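Ticket: gripper slips on box lid, then closes too far
Opened by: Thitima Limsakul
Project: Bresura (student handling project, second term)
Status: open, waiting on parts
Date opened: Sep 9, 2018

What's going wrong

Hi all, me again. The short version is that the "open the parts box" task works when I do it slowly by hand and falls over as soon as I try to do it at a normal pace. I squeeze, the fingers touch the lid, the lid starts to come up and then it slides out and drops back. Every now and then the fingers carry on closing after they've lost it and clap together, which makes a horrible noise and I'm sure isn't doing the servo any good.

Ulla asked me to write down what I've tried so she and Esko don't go round the same loop, so here goes (sorry, it's long).

Things I tried first

Restarted everything. No change. Swapped the USB lead for the one from the Nistero kit, no change there either, so you can have that back, Esko.

Wiped the pads with a damp cloth and let them dry. I got a few good lifts straight after and thought I'd cracked it, but then it went back to slipping. I've also tried it with the lights by the window off in case it was me misjudging the distance. Nope.

Then I had a go at the settings. The close speed was at 2,000, which I think is just what the file came with, so I took it down to 1,000. Much nicer to use! The clapping has nearly stopped. The slipping is the same as before though, so I'm fairly sure these are two separate problems and I probably should have opened two tickets. Rüdiger, shout if you want me to split it.

Pads

I do think the pads are most of it. The rubber has gone uneven round the edges on both fingers and there's a bit hanging down at the bottom of the left one, so when I come at something thin like a lid I'm touching with the flap first and the flat part second. On big chunky things you'd never notice.
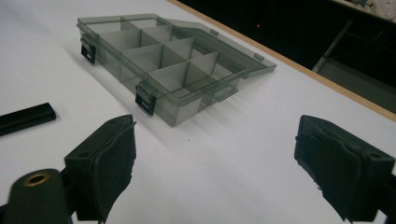
I've been starting each go with the jaws wide open and coming in low over the table, which Timothée says is right, but he also says I drift to one side as I close. Fair enough, I probably do. He had a turn himself and it slipped for him as well, so I'm not taking all the blame.

Stop position

This is the bit I need help with. The closed stop in my file says 247 and the one on the Vindora laptop says 300. I have no idea which is the real one or who changed it. With 300 the fingers push against each other at the end and the motor hums, with 247 they just meet. I've left it on 247 for now. Please don't copy the laptop file over mine until we've sorted this out!

Reply from Esko Saarinen

The 300 is mine, from before we changed the fingers in the spring. Bin it. Can you do the zeroing again with the jaws properly shut, then send me the log? Don't trim the flap with scissors, I did that on the old pair and the whole pad came away.

Reply from Thitima Limsakul

Zeroed it twice, log is in the shared folder. It's meeting cleanly now and I haven't had a clap all afternoon, so I'm happy to call that half done. Still slipping on the lid. I pressed the flap back with a dab of the contact glue from the drawer and it held for a little while and then let go again.

Ulla, have we got any more of the pad sheet, or does it need ordering? Hämäläinen had it last time but I can't find the order number anywhere. If there's a thinner one I'd quite like to try that too.

Reply from Ulla Hirvonen

None left, I looked. I'll put an order in with the next lot. Carry on with the bigger objects until it comes and leave the lid task alone, we don't want a pile of bad runs to sort through in November.

Reply from Thitima Limsakul

Will do. Leaving this open until the new pads are on.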